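Open day at the Estcombe county elections annex

I drove out to Wirport in January because the county had promised to show voters where their ballots go. The tour took 80 minutes, most of it in a corridor.

Estcombe handled 3,385 mail ballots at the last local election and set aside 335 for signature problems. I asked how many of those voters got a phone call before the deadline. The guide said letters were mailed. That wasn't my question, and I asked it twice.

We saw the sorting tables, the locked cage and a slide show about the Viron tabulator contract. The contract runs 24 months. The price was not on the slides.
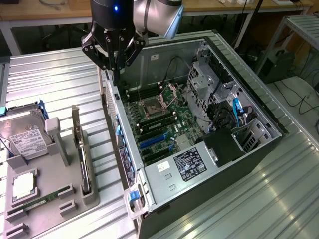
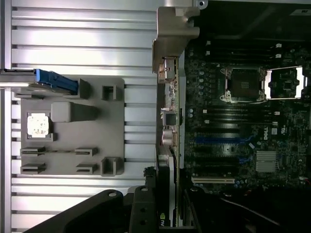 My main complaint is still the audit. The county says it checks a sample of ballots by hand, but the sample is picked by the same office that runs the count. A computer with its side panel off, like the one in the first photo, is a fine thing to let people look at. It doesn't tell me who picks the sample. I'd have traded the slide show for ten minutes with the audit log, and I've asked for it in writing.

Filed under: Local Government, Elections & Voting

Comments (3)

pinehill_voter: My letter came two days after the deadline.

Escobar Rd resident: They did the same slide show last year.

marlow7: Did you ever get the log?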